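Tumau Wood Textures 4, review

I use this texture pack for my CAD renderings since December. It has 92 materials, and the installer puts them in the library folder without asking questions. On my old laptop it needed almost 40 seconds.

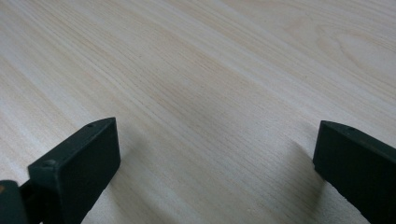 The maps load quickly and the names are clear, so I find a material without opening each preview. My test is always a pale tabletop with fine lines and one oval figure in the grain. With the Tumau maps such a figure stays sharp at low angles — my previous pack made it blurry. The scale is wrong in two oak materials, and I had to correct it by hand to 100 percent.

The manual is short, but enough. I give it 4 stars of 5.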